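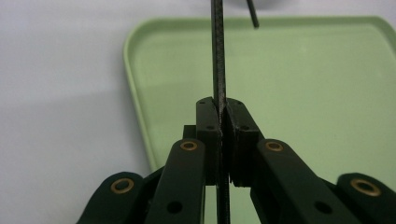 Medolano, December

How to write and read a short eulogy

A eulogy doesn't have to cover a whole life. Most families ask for 4 minutes or less, and a page and a half of typing will fill that.

Start by writing down what you remember, in any order. Leave the opening for later. Call 2 people who knew the person at a different age than you did and ask each of them for one story. Check names and dates while you have them on the phone.

Next, pick the stories you'll keep. Two is enough for a short reading. Choose ones that can be followed by a listener who wasn't there, and leave out anything that needs a long setup.

Write the way you talk. "She fixed the gate herself" is easier to say than a sentence about her independence. If you are speaking for the family, say so in the first line and give your relationship: "I'm Marama Henare, and Rose was my aunt."

Read the draft out loud with a timer. Most people speed up in front of a room, so mark the places where you want to stop for a breath. My own last one came to 152 words before I added the second story, and it was still long enough to get through with a dry throat.

Print it in large type, on one side of the paper only, and number the pages. Don't staple them — loose sheets slide aside quietly at a lectern. Give a spare copy to whoever is leading the service and ask if they would be willing to finish it for you.

On the day, ask where the microphone is and whether it moves. Keep water nearby. If you start to cry, stop, look down at the page and wait. Then pick up at the beginning of the sentence.

Afterward, keep a clean copy. Relatives who couldn't travel often ask for one.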